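Lernstead open house, notes from October

Got there 2 hours later than planned, parking was a mess, ended up on the grass behind the loading dock. Typing this up fast before I forget it all.

For anyone who hasn't been — Lernstead is the old dairy building out past the rail crossing. Small makers rent space in it now. Once a year they open the doors and you wander. Free to get in, coffee by donation. I paid for mine in quarters, sorry to whoever had to deal with that.

Ground floor first. Weaving on the left, Kyu-ri Yoon's loom takes up half the unit and she had a rug going on it, stripes, very tight. She let people throw a few rows on a little practice loom by the door. Mine were crooked. She said leave them in. Linen towels for sale but gone by the time I came back around, so if you go next year buy first and chat after.

Next door is Rotell, they repair coffee grinders and not much else. Good talk from In-ho Geum on burrs. Main thing I took away: stop washing the hopper with soap, wipe it dry, brush out the old grounds every week. Somebody asked about rice for cleaning and got a pretty firm no. Also he doesn't like beans kept in the freezer if you open the bag every day. I do exactly that. Oh well.

Unit 21 was shut. Sign said back soon. It wasn't.

Stairs are steep, FYI, and the elevator is freight only. Trinidad Barrientos at the front desk will run you up in it if you ask, she did it for a couple with a stroller while I was standing there.

Upstairs is dye and cloth. Imix has the big room with the vats, and the smell hits you on the landing. Gil-soo Hyun was dipping cotton and talking the whole time, hard to hear over the fan. He keeps a notebook of every color they've mixed, they're up to number 987. Flipped thru it for a while. Lots of blues. You can order any of them by number, which I liked. Bought a yard of number 303, a sort of mustard. No idea what it's for yet.

Then the kitchen at the end of the hall, shared by the whole floor. Ended up being where I spent the most time. Beans in a clear canister with the scoop left right in there, dish rack full of all kinds of stuff, a mug sitting down in the folds of a big blue cloth. Wicker basket at the back with a tall handle. I want that basket.

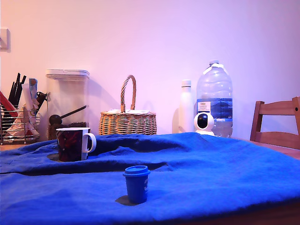
Upstairs kitchen. Blue on blue, the cup with the lid and the cloth.

I-seul Yeo made a pot and we talked about rent, mostly. It went up again in the spring. She's staying put, likes the light on that side and the short walk in.

Skipped the Kakakhel room, line was down the hall and my feet hurt. They do lampshades I think? Will go there first next time.

Doors closed at 5. Bring cash, bring a tote, wear shoes you dont mind getting dye on. Left with the yard of mustard, a grinder brush and a flyer for the winter sale, no date on it yet.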